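4. Setting the Table Display

Now for the fun part! By this stage the cover is on, the backdrop is hanging, and you get to decide what goes where. The Tullell tabletop kit gives you plenty of freedom, so treat the steps below as a starting point and then play.

Before you begin

Check that the cover is pulled smooth and clipped at all four corners. Wipe each piece with a soft cloth, undersides included – grit under a cup will scratch the cover faster than anything else.

4.1 Placing the pieces

1. Stand at the front of the table, where your guests will be. Crouch once or twice as you work. A layout looks very different from a low chair!

2. Set the tray down first, toward the left and near the front. It is the widest piece, and everything else takes its position from it.

3. Put the tall cup behind the right end of the tray. A little overlap is lovely, so let the tray hide a bit of the cup's base when seen from the front.

4. Leave a stretch of open table to the right of the cup. Resist filling it.

5. Add a small, low piece in a bright color beyond the gap, then one rounded piece farther right.

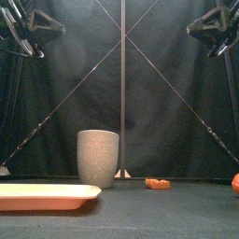

Remedios Sarmiento found that the gap worked best for her when she made it wider than the cup itself, and she now sets it before she even unwraps the smaller pieces. She also asks that we remind everyone to turn the cup a few times before settling on a front, as speckled glazes change so much from side to side.

6. Step back and look again. If two pieces seem to be competing, move the smaller one first.

Note: Oranges and salmon tones really sing on a black cover. Pale pieces do well too, but they show dust, so keep the cloth handy.

Caution: Do not lift the tray by one end. Slide both hands under the rim and lift straight up.

Caution: Keep candles at least 25 inches from the fabric backdrop, and never leave them burning while you are out of the room.

4.2 Changing the layout

Lift the pieces when you move them – dragging leaves marks. Start with the small ones, then the cup, and shift the tray last. Shake out the cover if crumbs have collected, and go back to step 2.

For storing the pieces between displays, see Section 5.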